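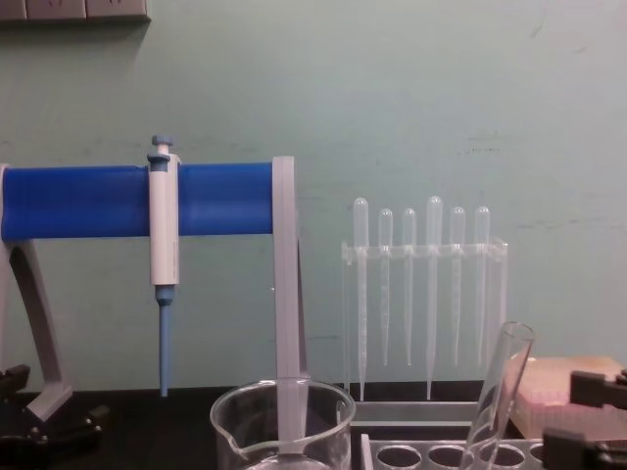

Ticket: Bikville bench, chest cam episodes rejected at upload
Project: Trinomlow
Opened: August 4, 2018
Status: open, see last entry
Priority: high (training run is waiting on these)

Problem

Tube pick episodes from the Bikville bench get bounced by the Judham intake check. Error is always the same one, "gripper track lost, right". Left arm is fine. Wrist cams fine. It's only the chest view that fails. Started after the bench got re-laid for the glassware set. Need 300 good episodes for the tube task and right now we're not getting anywhere near that.

What the task is, for whoever picks this up: right gripper takes the glass test tube out of the white rack, lifts, holds, puts it back. Teleop the whole way. Beaker, pipette stand and the transfer pipettes in the clear rack are just clutter for the model to learn around. Do not remove clutter to make the error go away, somebody tried that on the last ticket and we had to throw the batch out.

Log

Entry 1
Restarted recorder. Same error. Restarted Vik (the teleop box). Same error. Checked disk, plenty of room. Clocks on both arms match.

Entry 2
Pulled the rejected episodes and went thru the first still of each. Start pose looks too far out. Right gripper only comes in from the right side, black fingers by the pink box and over the end of the tube rack, rest of it out of view. Left is worse, just a bit of it down in the bottom left corner by the foot of the pipette stand. But left passes?? So it isn't only how much you can see.

Entry 3
Read the intake config. Left arm is marked "idle ok" for this task, so the check skips it. Explains left. Right has to be found in the opening stretch or the episode gets dropped. No idle allowance on right.

Entry 4
Tried moving right start pose inward. Recorded 12 test episodes. 2 passed. Better than none but not usable. The rest still say track lost, a bit later in the clip, when the fingers go down over the rack.

Entry 5
Black fingers, black countertop. Tracker draws its outline fine against the green wall and then loses it once the fingers drop low. Lower part of the picture is pretty much all black bench back there. Should of looked at this first.

Entry 6
Turned exposure up on the chest cam only. Fingers separate from the bench now but the wall goes close to white and the clear rack almost vanishes, it was hard enough to see already. Depth on the glass tube got noisier too. Put exposure back where it was.

Entry 7
Asked Judham if we can put a strip of light tape on the right fingers. Answer was no, the older episodes from March have no tape and they want the sets to mix. Fair.

Entry 8
Tilted chest cam down one notch. At the old angle most of the view was wall anyway, and the front of the bench got cut off, beaker and tube rack both running out the bottom. New angle shows the rack holes and the lower end of the tube. Recorded 18 episodes with the inward start pose from entry 4. All but a couple passed intake. The failed ones were me closing the gripper too early and dragging the rack, so those are bad demos anyway, flagged and left out.

Entry 9
Looked at tube pose. In the rejected batch the tube always leans the same way in the rack, up and to the right. If every episode starts like that the policy will learn one lean and nothing else. Not part of this ticket but fixing it now while the bench is open. From here on:

Reset the tube by hand between episodes, different hole, different lean.
Shift the beaker a little every few episodes.
Leave the pipette stand where it is, the left arm's park position depends on it.
Write the reset in the notes field. Blank notes = episode doesn't count.

Entry 10
Calibration has to be redone for the new tilt. The old file still loads with no warning, wich is its own bug, filed separately. Deleted the old file from Vik so it can't get picked by mistake.

Open items

Judham to confirm the tilted view is ok to mix with the March set. No answer yet.
Rerun intake on the rejected episodes with the later-start option. Might save a few, don't count on it.
Start pose change needs to go in the shared task file, right now it's only local on Vik.

Do not start the full 300 until the first item is closed. Short test batches only, tagged "tilt" in the name.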